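When a Charge Becomes a Verdict
Mar 7, 2023

Every time a protester is charged with something, two press releases go out before lunch. One says the law is finally being enforced. The other says dissent is being crushed. I have stopped believing either one.

Take the case of the 10 people charged in January after the sit-in at the Natberg depot. They are accused of conspiring to damage property. By evening, Zudness, the campaign group that backs them, had called it a political prosecution. Curkex, the company that runs the depot, said it welcomed "accountability." An online petition had 1,448 names before anyone had entered a plea.

What did the signers know? Very little, I suspect. The charging papers run to two pages and describe almost nothing. I would like to see the evidence. So, I assume, would a jury.

I am just as doubtful about the other side. Conspiracy is a stretchy word, and prosecutors like it for that reason. You can hold people for weeks on the strength of a group chat and a borrowed van, then drop the charge quietly when the cameras leave. If that happens here, will Curkex put out a second statement? I doubt it.

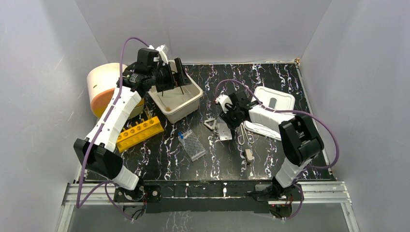

Two robot arms above a black, white-veined tabletop.

A crowd of around 200 stood outside the first hearing, and most had already picked a result. They may be right — people sometimes are, by luck. But bail terms that keep a defendant from speaking in public deserve a harder look than they got, and so does the claim that a bolt cutter in a backpack is a form of speech.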